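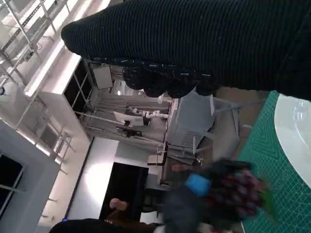
Filed under: Workshop Notes / TV & Docuseries

May, just after 4 p.m.

Episode 2 of Oltatgate, the long interview. Started over with the raw track, as the version I left in the folder last time had the noise cleanup baked in and it made Tsegereda Tsegaye sound like she was talking through a sock. She's got this lovely low speaking voice (you forget how low, after years of hearing only the singing) and the cleanup was eating the bottom of it. So, off with all that.

Rolled off everything under 60 Hz, notched the fridge hum, left the rest alone. Much better! You can hear the room now but it's a nice room.

The hard part is the bit where she talks about walking off the tour. On the raw track she stops for 7 seconds before she says "I called my sister." Kausar's rough cut trims it to 2. I get why – the network notes keep saying the middle drags – but I listened both ways on the small speakers and the short one makes her sound rehearsed. I've put the full pause back on the B timeline so she can compare. Kausar, if you're reading this, your cut is untouched on A.

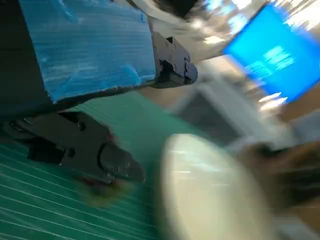
Blue corrugated board.

Other thing with that pause: somebody's bracelet clinks in it. It's on both lavs, louder on Yasir's, so I'm guessing it's his (he asks the questions with his hands). Painted it out on his track and ducked hers a touch. There's a faint tick left if you know where to listen. Room tone patch is from the top of the reel, before the slate. Don't use the patch from after lunch, the air conditioning had come on by then and it sticks out like anything.

Concert clips next. The arena footage from Clendeo came in at the wrong frame rate again, so her mouth drifts off the song by the second chorus. Sidra has written to them. Until the new files turn up I've slipped the crowd shots by hand and hidden the worst of it under the voiceover. Please nobody polish those, they're getting thrown out.

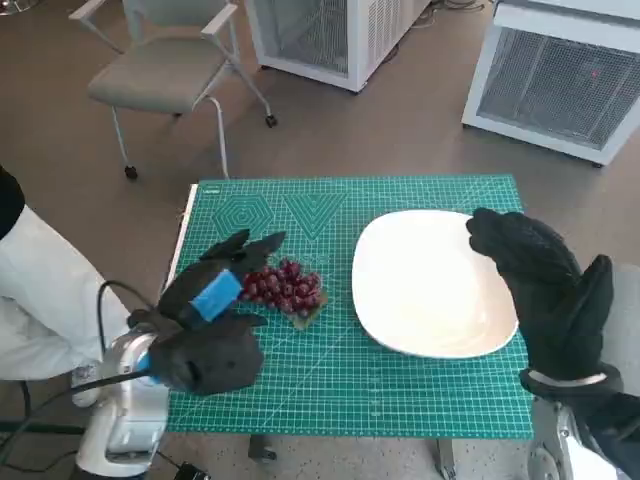

Red grapes and the white plate on the cutting mat.

Transcript is done, 2,230 lines with the time stamps in. The machine pass heard "my manager" as "my manger" every single time, fixed with one search. It also gave two of her answers to Yasir, which would have been a fun thing to send to her publicist. Vignesh wants the quotes for the press page checked against the audio and not the transcript, and I'm with him on that.

Still open:
– Kausar to pick the long or short pause
– new arena files
– the opening song is still a temp, level is a guess
– back up the B timeline to the Orakzai drive before anyone shuts down

Stopping at the second commercial break. Picking up from the sister phone call in the morning, with fresh ears.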